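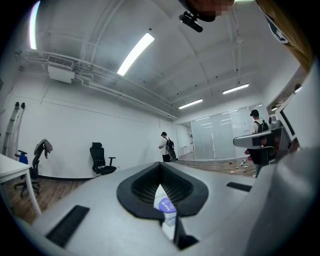 Page last changed: March 2019

Hands wanted for the Virari build (no experience needed!)

Hi, I'm Gladys Mabula, and I'm building a hand-held gripper in a shared workshop in Bundale with my friend Ingegerd Öberg. You hold it, you pick things up with it, and the recordings get used to teach a small robot arm to do the same chores. The body is gray, there's a black funnel-shaped opening in the middle, and it's a lot more comfortable than our first one, which gave me blisters.

We need up to 16 people to come and use it. Our own recordings stand at 2,536 and they're all of the same two people picking things up the same two ways, so the arm has learned our bad habits (Ingegerd twists her wrist on everything!). Left-handers, please, please write. Small hands and big hands too.

A session is two hours with a break for coffee. You'll pick up cups, socks, pens and whatever else is on the shelf, put them somewhere else, then grumble to me about what pinched or slipped. Wear shoes you can stand in. You do need to be 18 or over and OK with being recorded while you work.

I'd also love one person who likes soldering and 3D printing to stay on with us until October, one evening a week. The wiring in the handle is my work and it could be neater.

We can't pay wages, but we cover your bus fare and lunch, and you can use the workshop tools for your own project afterward.

To join in, leave a note with your name and which hand you use in the Virari box at the Lundgren Street door, or ask for me inside. Come say hi!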